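Felia (the hotel thriller) - did the ending cheat? SPOILERS from post 2 on
Home Releases > Thrillers and Mysteries

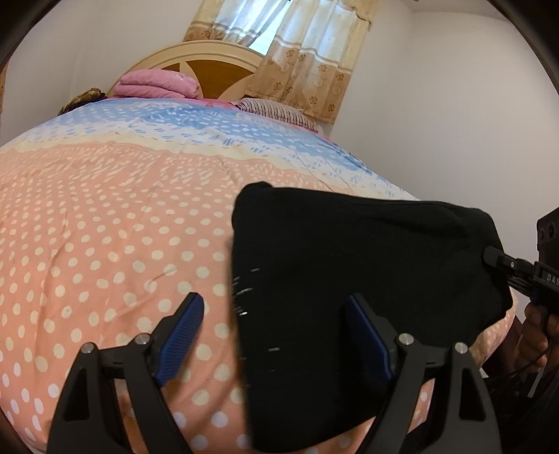
dwhitlock_reels
Finished Felia last night on the digital rental and I've been grumpy ever since. I had been told it was a slow burn. I would describe it as a slow candle that somebody describes to you over the phone.

I'll keep the first post clean for people who haven't seen it. Setup: a night clerk at a seaside hotel gets a letter addressed to a guest who checked out years ago, and she opens it, as no clerk in the history of hotels has ever resisted doing. Then 100 minutes of hallway. The lead is very good. The hallway is also very good. My question is whether the last scene plays fair with what we were shown before it, and I say it does not. Convince me.
- Dwayne Whitlock (yes I still sign my posts)

marzipan_noir
Spoilers now, everyone out who needs to be out.

It plays fair. The clerk wrote the letter. Look at the scene where she signs for the laundry delivery. She makes her capital F with the little hook, same as the envelope. They hold on it for ages. I said "oh, it's her" out loud and my husband asked me to leave the room.

dwhitlock_reels
I saw the hook. Everybody's F has a hook. My dentist's F has a hook. My problem is the phone call from the sister. If the clerk wrote the letter, who is the sister talking to?

tollbooth
She's talking to the manager. You hear him cough. It's in the left speaker, very low, so if you watched on a laptop you got robbed.

dwhitlock_reels
I watched on a laptop.

tollbooth
Well.

Kestrel Jane
I'm with Dwayne on this one. A clue that only exists in the left speaker is a clue for people with nicer living rooms than mine. And even if it is the manager, he's supposed to be at the ferry at that point. We see the ferry clock. Either the clock is wrong or the movie is.

marzipan_noir
The clock IS wrong, the old man with the suitcase complains about it in the first ten minutes! "You could miss your own funeral by that thing." I thought this was the clumsiest line in the movie until it turned out to be the plot.

Kestrel Jane
OK I forgot the suitcase man. I'll give you the clock. I'm keeping the speaker.

oldsplicer
Has anyone read the novel? It's a different ending altogether. In the book room 2936 doesn't exist, the hotel only has five floors, and the clerk knows it from page one. The movie keeps the room number on the key and then never does a thing with it. I sat there waiting for the payoff like a man at a bus stop on a road with no buses.

tollbooth
I noticed the key and figured it was just a fancy number. I've stayed in a motel with 14 rooms where mine was 803.

marzipan_noir
See, I like that they left it in and didn't explain it. The readers get a shiver and the rest of us get a key.

oldsplicer
I got no shiver. I got a receipt.

Kestrel Jane
Is the book worth it if you already know the movie? My library has it but there's a wait until March.

oldsplicer
First half, yes. It's about 200 pages before anybody opens the letter, which tells you how brave the screenwriter was with the scissors. The suitcase man has his own chapter and he does not improve with space.

bluegillbetty
Coming in to say the disc from Comis has a deleted scene with the manager on the ferry dock, watching the boat go without him. It settles the phone call completely. Why they cut it I have no idea, it's under a minute.

dwhitlock_reels
So the proof that the ending plays fair is on a disc, in a scene that isn't in the movie. I would like that read into the record.

marzipan_noir
It was already proved by the COUGH, Dwayne.

dwhitlock_reels
I rewatched the call with headphones. There is a noise. I'm prepared to call it a noise.

tollbooth
That's a cough.

dwhitlock_reels
Could be a chair.

bluegillbetty
The subtitles on the disc say [man coughs].

dwhitlock_reels
Fine. I'm moving it from "cheats" to "mumbles." Still two and a half stars, and one of those is for the hallway.

Kestrel Jane
Does the rental have the same subtitles, or do I have to buy the disc?

bluegillbetty
No idea, I only have the disc. You'll want the scene at the sister's phone call, a little past the hour mark.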